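Vikness, issue two: more fog

February 11, 2023

I finished the second issue of Vikness last night and I have questions, most of them about the lighthouse keeper's hat. Siv Hovland writes a good grumpy widow, and Ragnvald Solberg draws fog better than anyone I've read. There is a lot of fog. Six pages of it, by which point I was checking whether the printer had run out of ink.

The plot, when it shows up, is a decent one: a drowned village wants its church bell back, and the council has already sold it.
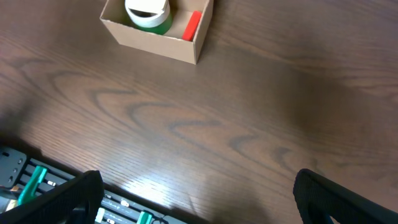
The last page finally gives us the thing in the harbor, and it has far too many elbows. I'm in for issue three – due in March, if the letters page can be trusted. It said that about this one too.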